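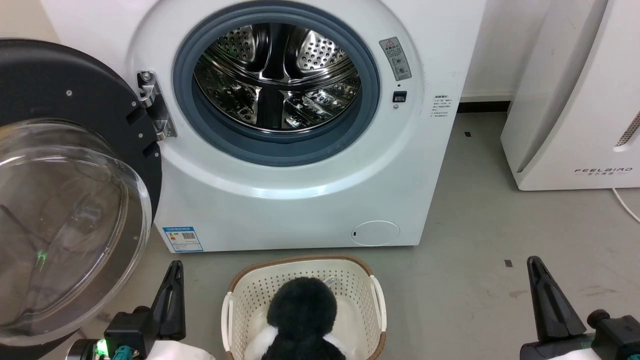
Eustaquio Tlapale
Speaker notes, Jinerura group talk, December 4, 2024

OK, so hi everyone, thanks for sticking around past the coffee break. I've got one slide up and I'm going to leave it up for a while, so get comfortable with the washing machine.

My part of the project is loading. Penguin in basket, penguin goes in drum. That's the whole task, and it ate my fall! (Pause. Bermúdez will laugh, he sat through most of it.)

What I want to talk about is where the policy looks before it moves. Our old setup, the Dekutmont baseline, planned the whole reach in one go from a single head view. Grab, lift, swing over, release. On hard toys and boxes that was fine. With plush and towels together it fell apart, and it took me way too long to see that the grasp wasn't my problem. The problem was the rim.

Look at the door seal, the thick gray-blue ring. To the camera that's a nice big round target. To an arm carrying something fat and soft it's a place to get snagged. The baseline aimed for the center of the opening, and the center is the right answer for the gripper and the wrong answer for whatever is hanging under the gripper. A towel hangs low. A stuffed toy hangs low and off to one side, depending on where you pinched it.

So here's the change. We split the motion into 2 stages with a look in between. Stage one ends with the item held up, short of the opening. Then the policy takes a fresh view, guesses how far the thing sags, and picks a new entry point. Stage two is the insert. We call the middle bit Zedby – don't ask, it was a typo in a config file and it stuck.

(Point at the drum.) Shiny metal is the other headache. See those bright reflections on the paddles? Depth gets noisy in there, so we stopped trusting it past the seal. We fit the opening from the seal edge in color and let the insert go a fixed distance in. It's crude and I kind of love it.

Also the door. Open glass door on the left, clear bowl sticking out, and depth sees straight through it half the time. I ended up putting a hand-made keep-out shape around the door, hung off the hinge side. Somebody will ask if that's learned. It isn't, I drew it.

Numbers, quickly. We ran blocks of 9 tries per item. On the penguin, the baseline got 3 in cleanly and the version with the extra look missed 2. Small blocks, I know, please don't put that on a poster yet. The misses were both the same thing: the towel came up with the toy and the sag guess only covered the toy. I don't have a fix for that. Bermúdez thinks we should shake the item before the look, I think we should just pinch higher. We've been arguing since lunch.

Cost of the extra look is time. It's slower, you can feel it when you watch it run, there's this little hang in the air before the insert. I'm fine with that for laundry.

If there's time: show the keep-out shape in the viewer. If not, skip to questions, and repeat each one into the mic for the folks calling in.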